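MEDIA RELEASE — April

Elell Theatre passes first pledge target

Elell's crowdfunding drive for Irnar, its new shadow-theatre show, has 408 backers and $3697 pledged. Enough for the screens and lamps. Touring van still to go. 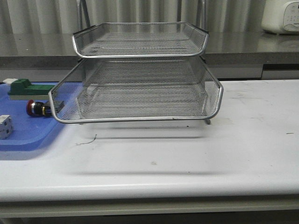 Two-tier mesh desk tray, silver.

"Very happy, very tired," said director Parvaneh Zarei. "Rehersals start at 9 am tomorrow."

Bernardo Simões writes the score. Backers at $513 and up get two opening night seats and a programme signed by the cast. 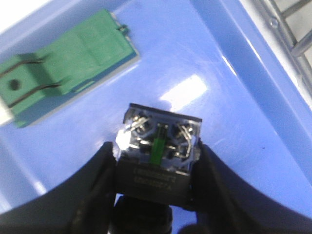 Light blue plastic tray, close up.

Media enquires: Nele Dewulf, Elell Theatre.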